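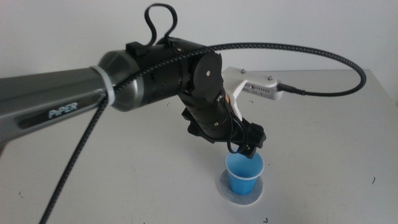
La rémunération variable des dirigeants de fondations technologiques régionales repose presque toujours sur un seul indicateur : la croissance du bilan. C'est le cas chez Ploneo, dont le conseil a reconduit en novembre la formule adoptée sous la présidence de Karthik Amarasinghe. Or un actif immobilisé ne renseigne pas sur l'usage qui en est fait. Un bras articulé PiPER dont la pince descend vers un petit gobelet en plastique bleu entre au bilan à son coût d'acquisition, au même titre qu'un parking. L'indicateur ne distingue pas les deux.

Le dernier rapport annuel fait état de 51 entreprises hébergées, dont 14 ont signé un bail de plus de trois ans. Ces chiffres figurent en annexe et n'entrent pas dans le calcul de la prime. Y entrent en revanche les terrains de Jayawardena, réévalués deux fois sans qu'un mètre carré ait été loué.

Shiuli Siddiqui, administratrice, a proposé de pondérer la prime par le taux d'occupation et par la durée moyenne des baux. On lui a objecté que ces données étaient volatiles. L'objection est recevable pour un exercice isolé – elle ne l'est plus sur une moyenne de quatre ans, période retenue chez Festen depuis l'arrivée de Junpei Tamura à la direction générale.

Je suggère une mesure intermédiaire : exclure du calcul toute réévaluation foncière et publier le détail de la prime avec les comptes. La modification relève du règlement intérieur et ne demande pas de révision des statuts. Elle peut être votée dès la prochaine séance du conseil.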